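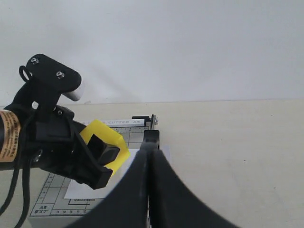 4.2 Trimmed margins as evidence of date

It is often claimed that the width of a pamphlet's margin tells us when it was cut, and so when it was sold. Marín (the elder) put the case most firmly, and it has been repeated ever since with very little checking. We are not persuaded. Of the 48 pamphlets in the Echevarría collection, 40 have been trimmed at least once after printing, and the printer's own ledger for 1891 records batches sent out uncut, to be finished by whoever bought them.

A narrow margin may therefore mean an early trim, a late one, or a buyer with a small shelf. Ibarra's reply, that owners rarely bothered, rests on two letters, one of them undated. The other, sent in November, complains about the price of binding and says nothing at all about cutting.
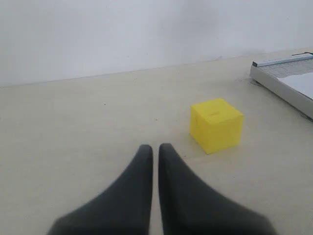

Sepúlveda's measurements are more careful, and we have used them where we can. Even so, she takes the shortest copy of each title as the standard — a choice she does not defend — and this pulls every estimate in the same direction. We have set her margin widths against the ledger dates. The points are scattered, and the line drawn through them in the earlier study owes a good deal to three copies of a single title. Without those three the slope all but vanishes. Montoya has suggested that paper shrinkage could hide a real trend, which is possible, but no one has yet measured it on this stock.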